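Search this site
Enter keywords
Go

About Us

Print this page | E-mail this page

July 15, 2023
By Rebecca Parisi

Fikirura is a watercolour and drawing school with two studios and a supply room. We teach adults, mostly beginners and people coming back to painting after a long break. 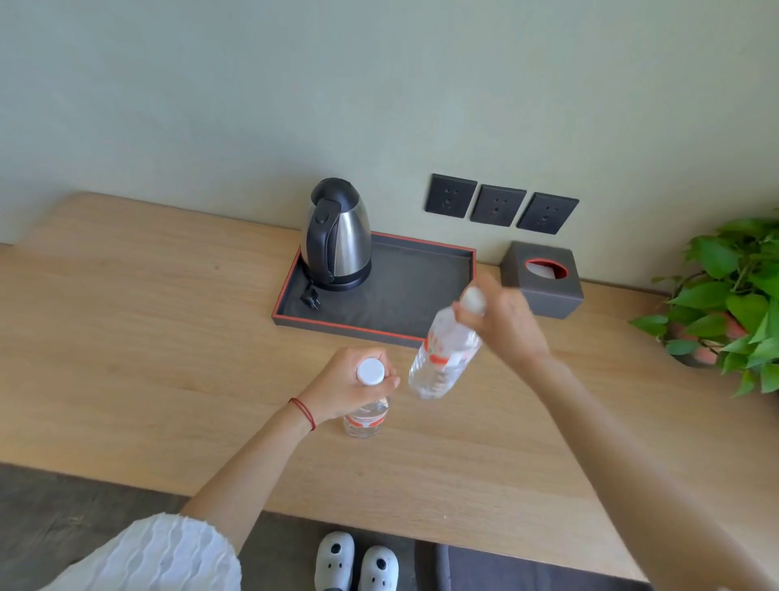
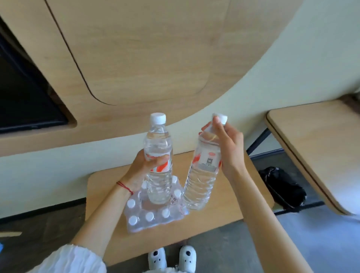
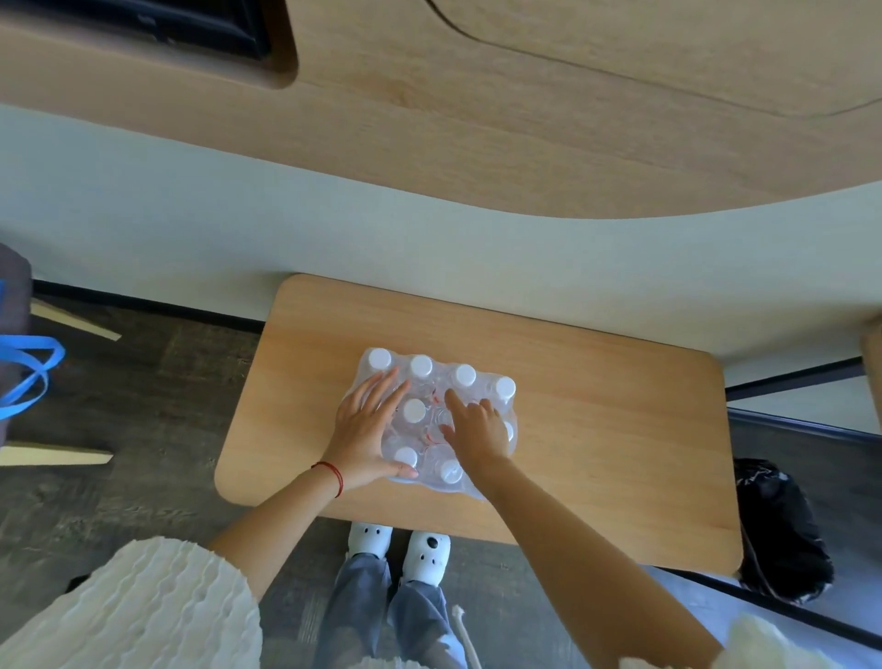 The school was started by Beatriz Ramalho, who still teaches the Monday colour mixing class. She began with one table and six students. We now have 253 people enrolled across the year, and classes are kept to ten so that everyone gets time with the teacher.

Tuấn Nghiêm teaches ink and wash. His students work on cold press paper for the first term and move to hot press when they are ready. Musyoka Mwakyusa runs life drawing and the portrait course. Valentin Strebel looks after botanical painting, where a single leaf can take three weeks. I teach landscape and do the bookings.

We don't follow a set style. Beginners learn flat washes, graded washes and lifting out, using a limited palette of two reds, two blues and two yellows. After that you can bring your own subjects. Some students work from photographs and others set up a still life at the side bench.

Our library has 800 books on painting and printmaking. Students can borrow two at a time. The supply room sells paper by the sheet, brushes and tube colours at a small discount. Please don't clean oil brushes in the studio sinks.

Each October we hang a student show called Wuka. Anyone enrolled that year can enter up to two works, framed or mounted. Last year's show had 200 pieces and ran for nine days. Entry forms are kept at the front desk from August.

New students can start at the beginning of any term. Fees are payable by term, and a missed class can be made up in another group if there is a free seat.

Print this page | E-mail this page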